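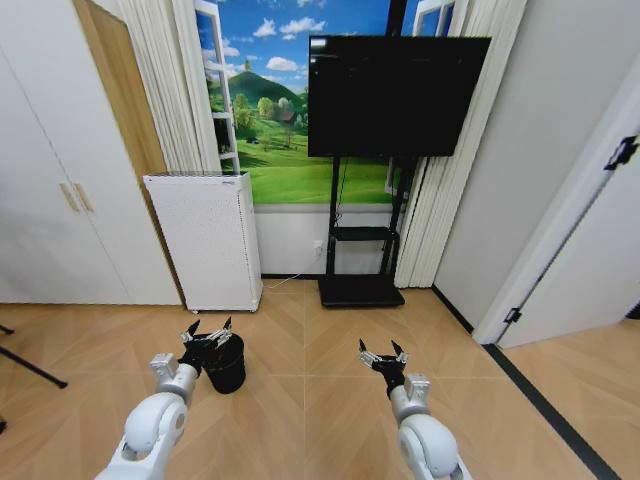

Seit Arlindo Lacerda nicht mehr selbst aufräumte, kam er später nach Hause.

Früher hatte er in der Pension Andura jedes Zimmer in zwölf Minuten geschafft, mit Radio. Jetzt saß er im Flur auf einem Klappstuhl, das Tablet auf den Knien, und hieß Prozessbegleiter. Die Firma Veltura hatte ihm dazu eine Weste geschickt. Sie war eine Nummer zu klein, aber die Weste war ja auch nicht für Prozesse gedacht, bei denen man sitzt.

"Objekt erkannt", meldete das Tablet. "Eimer."

"Glückwunsch", sagte Arlindo.

Die Maschine hatte zwei Arme und keinen Namen. Frau Sturel, die Chefin, hatte Namen untersagt, nachdem das Personal den Getränkeautomaten betrauert hatte. Das Haus stand seit 1823, und in dieser Zeit, sagte sie gern, sei noch jeder Eimer von jemandem gehoben worden. Nun werde er eben von etwas gehoben.

"Eimer leeren?", fragte das Tablet. Arlindo drückte auf Ja. Das Tablet wollte wissen, ob er sicher sei. Er war sich bei vielem nicht sicher, auch bei der Weste, aber beim Eimer schon.

Liew kam mit einem Stapel Handtücher die Treppe hoch. Sie machte die oberen Zimmer noch von Hand, der Schwelle wegen.

"Und?"

"Er denkt nach."

"Worüber?"

"Über den Eimer."

Sie stellte sich neben ihn und sah eine Weile zu. Das war das Seltsame: Ihm hatte in neunzehn Jahren kein Mensch beim Putzen zugesehen, nicht einmal die Gäste, die im Zimmer lagen. Jetzt blieben alle stehen. Im Juni hatte ein Ehepaar sogar applaudiert -- wegen eines Kopfkissens.

"Kriegst du wenigstens mehr?", fragte Liew.

"200 im Monat. Und ich muss einen Bericht schreiben. 500 Zeichen, jeden Abend."

"Was steht da drin?"

Er drehte ihr das Tablet hin. Eimer, stand da. Dann noch 494 Zeichen frei.

Liew lachte und verlagerte die Handtücher auf den anderen Arm. Dann fragte sie, ob er ihr oben rasch mit der Matratze helfen könne, allein sei das nichts. Arlindo sah auf die Maschine, auf das Tablet, auf seine Weste. Er drückte auf Pause. Das Tablet fragte nach dem Grund und bot ihm eine Auswahl an: Störung, Wartung, Sonstiges.

Er nahm Wartung, zog die Weste aus und ging nach oben.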